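Setting Up the Rovix Two-Arm Kit for Thin Plastic (Bags, Film and Other Floppy Stuff)

I've had the Rovix two-arm kit since March, and the question I get most is whether it can handle anything that isn't a nice solid block. Short answer: yes, but not out of the box. The default settings are made for picking up hard things, and the first time you send it after a trash bag it'll either slide right off or grab so hard it drags the whole sheet with it.

So this is how I set mine up. I'm assuming you've already got both arms mounted and talking to the controller. If you haven't, do the Prirneo quick start first (Prirneo is the software that comes with the kit) and come back.

Step 1. Turn the grip force way down. The Prirneo force slider goes from 0 to 2,000 and it ships set in the upper half, which is fine for wood blocks and terrible for film. I run 172 on both sides. You can go lower, but then the fingers start slipping whenever the bag folds over on itself.

Step 2. Check that the fingers close flat. Put a sheet of printer paper between them, close, and tug gently. If the paper twists as it comes out, one finger is sitting crooked and you need to loosen it and square it up. I skipped this for weeks and blamed the software the whole time, so please learn from me!

Step 3. Slow the approach. Set the last part of the move to 76 on the speed dial. Thin plastic moves if you so much as breathe on it, and a fast arm pushes the sheet away before the fingers ever close.

Step 4. Hang your practice bag on a wall. Everyone starts with the bag on a table and I think that's the hard way. On a table it bunches up underneath and the fingers keep bumping the surface. Tape it up by the top edge and leave the bottom free. Use decent tape, and press it down well at the corners.

Step 5. Teach the two grips separately. One gripper goes high and off to the side, and it's the holder. The other goes nearer the middle and does the pulling. Save them as two poses, then link them so the puller waits for the holder to close. If they both go at once you get a tug of war – funny once, then you're out of bags.
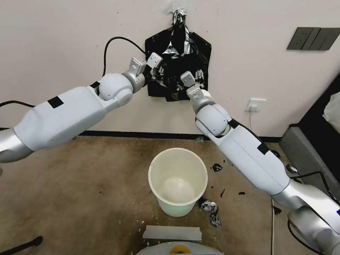
Comment from Villalba: I've got the same kit and had no luck at 172, the fingers just skated off. I ended up sticking a strip of thin rubber inside each finger and now I can go even lower. Might be worth a mention for anyone using the really slick bags.

Good tip, and I've since tried it. It does help on slick bags, though the rubber picks up lint like crazy, so wipe it down now and then.

Step 6. Work out your pull direction. Pull along the wall first, with a little slack left between the two grippers, and only then bring the puller outward. Straight out from the start puts all the load on the tape. Keep your cables in mind here too – run the full move once at crawl speed and make sure nothing goes tight at the wrist.

Is the kit worth it for this kind of work? I'd say so. I tried the Matumberg starter set before this one and its grippers were too chunky for film, plus there was no way to make one arm wait for the other without writing your own script. Rovix gets that part right. My gripes are the force slider (why 2,000 steps when I use the bottom tenth?) and the pose list, which won't let you rename anything once it's saved. Name your poses properly the first time. Mine are still called "test" and "test again".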